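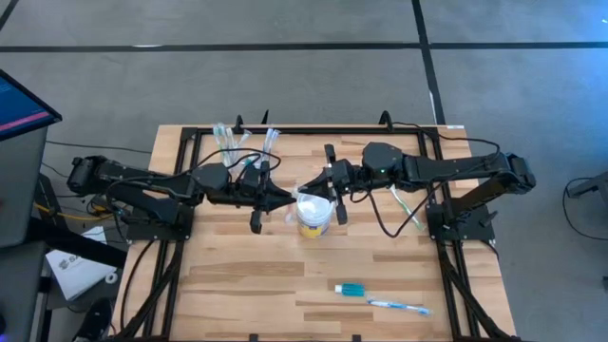

**Prormont Kitchen Appliance Exchange - Grinders & Kettles Team**

## Burr grinder spits out dust on every setting

posted by **Rosalie Steiner**

I have a Catterall 264 burr grinder that I bought secondhand in October, and for a few months we got along. Now everything comes out as powder. I turn the dial to the coarsest setting and get powder. I turn it to the middle and get the same powder with a slightly different noise.

I mostly make French press, so what I'm drinking lately is closer to soup. Beans are a medium roast, nothing oily. I've brushed out the chute and wiped the hopper. The dial turns freely, maybe more freely than it used to. The seller's advice was "they do that," and then he stopped answering.

Is it worth fixing, or do I put the money toward the Inora everyone on here seems to own? I paid 60 dollars for this one and would rather not be sentimental about it.

---

**Tiler**

Get the Inora. I had a Catterall and it was loud. My wife made me keep it in the garage, and walking to the garage for coffee gets old around January. Inora is much better, and it comes in red.

---

**Glenys Oakley**

A red grinder won't help if you set it up wrong, so try this before you spend anything.

A dial that has gone loose and does nothing usually means the upper burr carrier isn't seated. There are two tabs on the carrier and they have to drop into the slots on the adjustment ring. If somebody cleaned it and put it back a few degrees off, the ring turns and the burr sits there ignoring you. You brushed the chute, so I'm not naming names.

1. Unplug it. Empty the hopper and take it off.
2. Turn the dial all the way to coarse, then lift out the upper burr by its wire handle.
3. Brush both burrs and the threads of the ring. Old grounds pack in there like cement - a wooden toothpick gets them out.
4. Drop the carrier back in and wiggle it until both tabs go down. It should sit level.
5. Put the hopper back on and run a small handful of beans through at coarse, then again at fine. Compare the two on a white plate.

If both piles still look the same, check the tabs for cracks. They're plastic and they do snap. The replacement carrier is part number 424, and you can swap it without tools. If the burrs themselves are dull, you'll be shopping for both halves, and at that point I'd start looking at Tiler's garage.

One more thing: don't wash the burrs. I did it once and had rust by Thursday.

---

**Rosalie Steiner**

One tab was in and the other was sitting on top of the ring. I have no idea who could have done that. Coarse is coarse again, though there's still more dust in the bottom of the cup than I'd like, so I may order the 424 anyway.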